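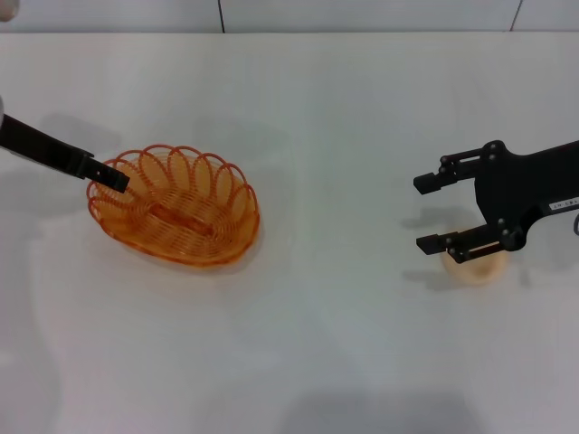

Ventilation stuck at high speed in Room 4 after evening setback
Status: Closed
Opened: October 8, 2018
Site: Skolham, ground floor
Product: Imenia room controller with Wattimena CO2 sensor
Handled by: Sem Van Loon, Zutik support

Reported fault

The supply fan in Room 4 does not drop to low speed in the evening. The schedule on the controller shows "Setback" as active, but the fan carries on at high speed until morning. Other rooms on the same air handling unit follow the schedule normally. The fault was first noticed in July, cleared after a power cycle and has now come back. Site asks whether the controller needs replacing.

Reply from support

Please send the event log from the controller menu (Service, Log, Export) and a note of the following settings: CO2 setpoint, minimum fan speed, override input, sensor calibration mode. Do not power cycle the unit before exporting. The log is held in volatile memory and will be lost.

Reply from site

Log attached. Settings as read from the display:

CO2 setpoint: 700 ppm
Minimum fan speed: 2
Override input: normally open
Sensor calibration mode: automatic

The setpoint seems low compared with the other rooms. We do not know who changed it.

Reply from support

The log shows no manual override and no loss of communication with the air handling unit. At each changeover the schedule issues the command for low speed, and the controller accepts it. Shortly afterwards the fan is raised again with the reason code "AQ demand". The air quality function has priority over the schedule in this software, so any reading above the setpoint will hold the fan up, setback or not.

The question is therefore why the reading stays above 700 ppm at night. Possible causes:

Sensor reading high
Air from another room entering through the extract side
Setpoint too close to the normal background level

Please check these in order. For the first, place a handheld meter next to the wall sensor, keep well back from both, and compare once the readings have settled. Breathing near the sensor will upset the result for some time.

Location of sensor, from site

The sensor is on the corridor side, next to the light switch, at switch height. The worktable is at the other end of the room from it. There is no supply grille directly above the sensor. The door is normally kept shut.

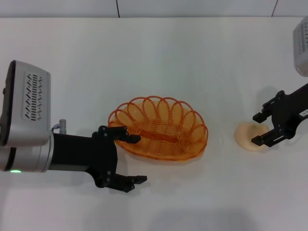
Room 4, tabletop and wall behind.

Reply from site

Handheld meter compared with the wall sensor. The wall sensor reads well above the meter, and the difference is the same in the morning as in the late afternoon. We then swapped the sensor heads between Room 4 and Room 6. The high reading moved to Room 6 with the head, and Room 4 went into setback that evening without trouble. Both heads are now back in their own rooms.

Reply from support

That rules out the controller and the wiring. An offset that stays constant and follows the head points to the calibration of the sensor.

In automatic mode the sensor takes the lowest value it has seen over the calibration period and treats it as outdoor air. If the mode is interrupted, or the reference is stored while the air is not fresh, the offset can be wrong and will stay wrong until a new reference is taken. The log has a "Reference stored" entry in July, shortly after the power cycle. This would explain why the fault went away at first and then returned: after a restart the sensor uses its factory reference until a new one is stored.

Procedure:

1. Set calibration mode to manual.
2. Open the windows and the door and run the supply fan at its highest speed.
3. Wait until the handheld meter shows a steady reading close to outdoor level.
4. Leave the room, then start the calibration from the corridor using the service tool. Do not use the button on the sensor.
5. Wait for "Reference stored" to appear in the log.
6. Close the windows and compare with the handheld meter again.

Please also raise the setpoint to match the other rooms. The present value leaves very little margin in a building of this type and will bring the fan up on small changes, even with a correct sensor.

Reply from site

Steps carried out. The first attempt stopped with "Unstable" on the service tool; the windows had only been on the latch. The second attempt was accepted. The wall sensor now agrees with the handheld meter within the tolerance in the manual. Setpoint changed to match the other rooms. The fan went to speed 2 at changeover and stayed there overnight. There are no further "AQ demand" entries in the log outside occupied hours.

Closing note

Cause: wrong calibration reference stored in the sensor head, made worse by a low setpoint. No parts replaced. Calibration mode to be left on manual in Room 4 and checked with the handheld meter at the yearly filter change. Request to documentation: add to the Imenia manual that air quality demand overrides the schedule. At present this is only mentioned under the description of reason codes.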